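3.2 Materials and layout

The sorting task used a set of plain coloured blocks, each a simple geometric solid. Shape and colour were both easy to name, and no block carried a letter, number or picture. We chose the set after a pilot in April, in which children given animal figures spent most of the session telling stories about them and very little of it sorting.

All sessions used the same support, a light maple board made of glued strips and laid flat on a blue perforated work table. The board served two purposes. It gave the child a clear working area, and it kept the blocks off the holes in the table, which had caught the edges of smaller pieces during the pilot. Children were told that blocks could go anywhere on the wood. Blocks placed on the table itself were recorded as set aside and were not scored.

Before each trial the blocks were scattered over the board by hand. We did not use a fixed grid. Earlier work in our group (Hendriks series, unpublished) had shown that children tend to keep to rows and columns when they are given them, and this makes it hard to tell a sorting choice from simple tidying. A scattered start avoids the problem, though it brings another – some layouts happen to place two similar blocks close together. Figure 1 gives a typical starting layout. A green and a red cylinder of similar size lie near one another, with a yellow octagonal prism beyond them, while a blue cube and a blue triangular prism are further apart. 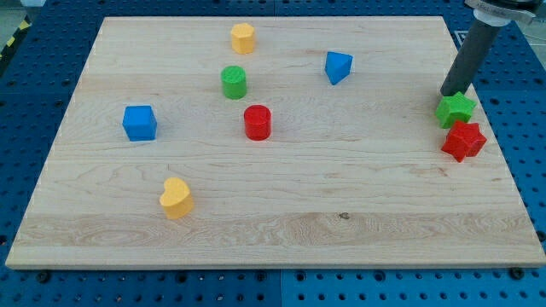
Figure 1. Starting layout for the free sorting task.

Neighbouring pairs of this kind were noted by the second coder, Maarten Van Rooij, before the child was invited to begin. If the first move joined a noted pair, it was marked as ambiguous and left out of the first-move analysis. It was kept in the analysis of final groupings, where the starting position matters less.

The blocks could be sorted by colour, by shape, or by whether they had a curved side. We gave no hint as to which was wanted. The instruction was the same at both sites, Sorkau and Pleden: "Put the ones together that go together." If a child asked what was meant, the instruction was repeated once in the same words. A trial ended when the child said it was finished or had made no move for 7 seconds.

In total 352 trials were run, giving 2875 recorded moves. Of these, 2813 were kept. The remainder were moves in which a block was lifted and put back in the same place, or in which the two coders could not agree on where it had been left. Turning a block over without shifting it was not counted as a move – several of the younger children did this often, mostly with the prisms – but it was written down separately and is taken up again in Section 4.3.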